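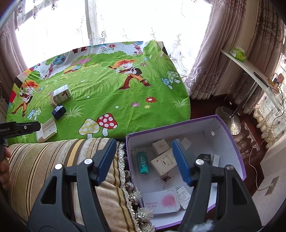
Clearing and Reusing a Window Surface: Report on a Student Room Storage Project

Course project, Home and Interior Studies
Submitted August 19, 2025

1. Background

Our group was asked to pick one small area in a lived-in room and improve how it was used without buying furniture. We picked the wide flat surface under the window in a shared study room at Flaltby, a student residence. It gets the best daylight in the room, and it had turned into the place where boxes and cartons were put down and left.

The surface is covered with a green cloth printed with cartoon figures, mushrooms and flowers. The residents wanted to keep the cloth, so it stayed. This affected some of our choices later on, mostly because a cloth moves when things are pushed across it.

The project began in January. The budget was 13 dollars, and we did not spend all of it.

2. What we wanted to find out

We had two questions. The first was whether the boxes needed to be on the surface at all. The second was whether the people using the room would put things back in a new place once one had been chosen, or go on using the window as before.

We did not try to measure how tidy the room looked. An earlier report from the Damska residence used a score for this, and we found it hard to apply because two people scoring the same shelf gave different results.

3. Method

We kept a paper log beside the door for 7 weeks. Each time someone put an item on the window surface or took one away, they wrote down what it was and whether it had been used. We ended up with 158 entries. A few could not be read and were left out of the notes below.

After the first part of the log was finished, we sorted everything into three groups: things used at the window, things used elsewhere in the room, and packaging. Small items from the first group went into one open box with a purple rim. Packaging was flattened and taken out unless a resident asked us to keep it.

We also smoothed the cloth and tucked it in at the back. It had been working loose and bunching up at the corners – one resident said she straightened it every morning, but she was the only one who did. We tried double-sided tape from Brovell under the front edge. It held for a short time and left a sticky line, so we took it off and cleaned the surface underneath.

4. Results

Most of the entries were for small things that were used somewhere else. People came in, put them down at the window, and picked them up again on the way out. Cartons were different. Once one was on the cloth it tended to stay there, and smaller boxes were then pushed in next to it.

The open box worked well for small items. Because it has no lid, people dropped things in without stopping. A closed box we tested first was hardly used, and things were left on top of it instead.

Moving the striped cushion was less successful. We put it on the chair, but it was back near the window the next day. Residents said they liked to lean there and read, and we should have asked about this before moving it. In the final layout the cushion has its own place and the box is kept close to it.

The cloth was still wrinkled at the end of the project. Tucking it in at the back helped a little, but any heavy item that was dragged pulled it out of line again. Asking people to lift things had no clear effect.

5. Problems with the project

The log depended on people remembering to fill it in. Entries dropped off in the evenings, and we think a fair number of short visits were missed. We also changed two things at once, the box and the packaging, so we cannot say how much each one helped.

6. Suggestions for the next group

Ask the residents how they use the window before moving anything. Try one change at a time and leave it in place for at least two weeks. Use an open container, and go through it regularly, as ours was full by the end.

If the cloth is kept, a thin non-slip mat underneath might be worth trying. We saw one at the Cheng hardware store, but it was too narrow for the surface and would have needed joining – we ran out of time to test this.

The log sheets are in the course cabinet, folder 778.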